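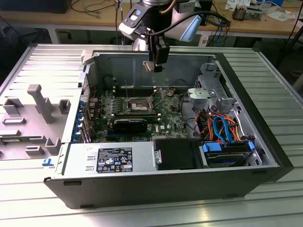

Zwischenstand Demontage Desktop-PCs, AP 3

Stand 21. Juli 2023, an: Elspeth Chisholm, Custano
von: Yasmine Abdelaziz

Kurz vorab: AP 3 läuft, zwei Wochen hinter Plan, Budget ok. Langfassung kommt mit dem Jahresbericht im Januar.

Erreicht
Arm greift Kleinteile aus dem offenen, liegenden Tower. Bisher 109 Durchläufe ausgewertet, alle mit Dell-Gehäusen, Deckel vorher von Hand ab. Training mit 400 Demos, davon 180 neu seit dem letzten Bericht (Hằng und Maham, danke). Neue Policy mit Kraftrückmeldung klar besser als die alte, vor allem bei Teilen nah an der Gehäusewand. Dort hatten wir vorher ständig Kollisionen mit dem Handgelenk.

Probleme
- Kabel. Dünne schwarze vor dunklem Hintergrund werden von der Segmentierung schlicht übersehen. SATA blau geht gut.
- Blaue Kunststoffclips: Erkennung ok, Lösen noch nicht zuverlässig. Braucht bis zu 4 Anläufe, dann Abbruch durch die Steuerung.
- Glanz auf den silbernen Innenkanten stört die Tiefenschätzung. Licht umgebaut, hilft etwas, nciht genug.
- Ersatzfinger von Akgül immer noch nicht da, Orla Hanrahan hakt nach.

Methode, Änderung ggü. Antrag
Kein festes Ablaufskript mehr pro Modell. Stattdessen kurze Teilfähigkeiten (anfahren, greifen, abziehen, ablegen), Auswahl über Vuma. Mehraufwand beim Labeln, dafür Wechsel auf anderes Gehäuse ohne Neuprogrammierung. Nachweis dafür steht noch aus, Testgeräte kommen von Stondale.

Nächste Schritte
Clips zuerst. Dann Laufwerke, dann Netzteil. Mainboard erst in AP 4, bitte so im Plan lassen.

Offen bei Ihnen: Freigabe Umwidmung Reisemittel auf Sachmittel. Bräuchten wir bald, sonst verschiebt sich die Bestelung der Kamera.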